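Household Chores and the Machines: A Position After One Year

The purpose of this post is to set down where I stand on a matter that readers of this site have raised since August, namely whether a machine can be trusted with ordinary work in a kitchen or on a shop floor. My view has changed less than I expected.

I spent 2 days at the Wamedix offices in Grulldale, where a small group tests control software for two-armed robots. The work is done in simulation first and on hardware later. Their present list contains 20 kitchen tasks, among them clearing a counter, closing a drawer and moving produce from one surface to another. Of these, the group regards seven as ready for trial on a physical machine. The remainder are still under study.

The difficulty lies in the small items. A plate has a known shape and a rim. A clove of garlic or a small onion has neither, and it rolls when touched at the wrong angle. The software, which the group calls Picard, must choose a point of contact, close the fingers and keep the second arm out of the way while it does so. 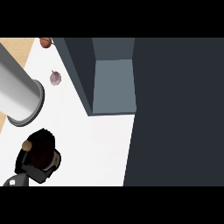 Is a robot faster than a person at clearing a counter?

At present a person is considerably faster. The machine plans each movement before making it and often plans again when an item shifts.

The shop floor presents a different case. Clerkavico, a packaging firm in the same town, has used a single arm for carton loading over the past year. The cartons are identical and arrive in the same position. The firm reports that 84 percent of its loading shifts were completed without a call to the operator. I consider this a respectable figure, though it was obtained under conditions that no household can offer.

It is therefore my position that repetitive work in a fixed place may be assigned to machines now, subject to supervision. General kitchen work may not. A household changes its arrangement daily — a drawer is left open, a bowl is moved — and the present systems do not yet handle such changes well.

I have asked Wamedix for the results of its first hardware trials and will publish them on this site when they are received. Correspondence on the subject may be sent to the usual address.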